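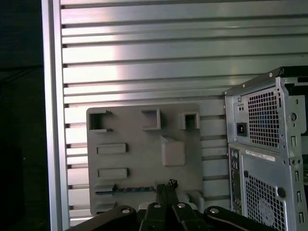
Droltano Works Open Day, Irstead: Visit Notes

Droltano opens its Irstead aluminium mill one afternoon each March. Registration is free but capped at 300 visitors, split into groups of 30. My group went through at 1 pm. Steel-capped boots are compulsory and none are lent out, so two people in the queue were sent to the car park to change.

The billet yard

The tour starts outdoors at the billet racks. Droltano does no smelting at Irstead. Billet arrives by rail from the Ocampo siding and is stamped with a cast number that follows the metal to dispatch. Colour codes on the ends show the alloy. Most of the stock was 6060 and 6063, with a short row of 6061 for structural work.

The press hall

There is one press line in use. Each billet is preheated, sheared to length and pushed through a steel die, and a puller draws the profile down the run-out table. The guide gave the exit temperature that afternoon as 551 degrees Celsius. Fans cool the thinner sections and a water spray handles the heavier ones. From the walkway the noise was lower than I expected, apart from the saw.

Stretching comes next. The profile is gripped at both ends and pulled slightly past yield to take out twist and bow. The gripped ends are cut off and go back as scrap — a loss the mill accepts on every length.

Finishing

Anodising was shut for tank cleaning, so we saw only the racking area and a display of sample finishes. Slotted profile is sold mill finish or clear anodised. It goes mainly into benches, guards and equipment frames, where fittings can be slid along the groove and clamped at any point.

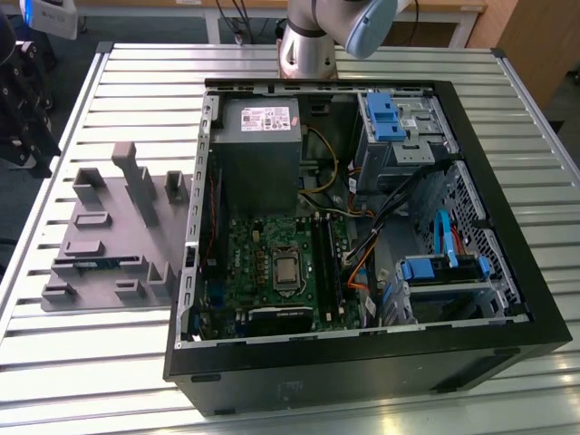
Can visitors buy offcuts on the day?
Offcuts are sold by weight from the dispatch office until 4 pm, card only, with no cutting to size.

Getting there

The Randesum bus stops at the main gate. Parking is on gravel and fills early. Allow 90 minutes for the full circuit, plus the safety talk. The walkway stairs are open grating and there is no lift. Next year's registration opens in January.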